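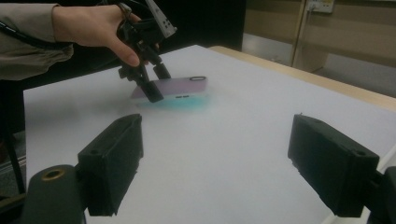 3.2 Collecting the demonstrations

We gathered the training examples by hand, using two hand-held grippers of the same design. The operator holds the body of the tool and closes its two fingers on an object, and the tool records the motion together with the view from its own camera. No robot arm is needed at this stage, so a collection station is little more than a table with a white covering and ordinary room lighting.

Figure 2. Collecting with the hand-held grippers. One tool holds a flat object at an angle just above the table. The view is from the camera of the other tool, whose open fingers are in the foreground.

The full set holds 1,000 demonstrations, recorded at our Istix and Barajas sites between December and the close of collection on 4/3/20. Each one starts with both grippers open and clear of the objects. The operator picks up an object with one gripper, turns it, and either sets it down elsewhere or passes it to the other gripper. Handovers make up 411 of the recordings. Operators were free to choose their own grasp, and we did not ask them to repeat an attempt that looked clumsy, provided the object ended up in its place.

Flat objects took the most practice. They have to be tipped up at one edge before the fingers can close on them, and new operators tended to push them along the table instead. We gave each operator 100 practice trials, which were not kept.

Recordings were checked in Fumen, our labelling tool, where Jasper Van Loon marked the start and end of every grasp. Clips in which tracking was lost were removed before the final count. The remaining clips were cut to length, matched in time across the two tools and stored in the Plorkik format described in Section 3.4. We did not crop or recolour the camera images.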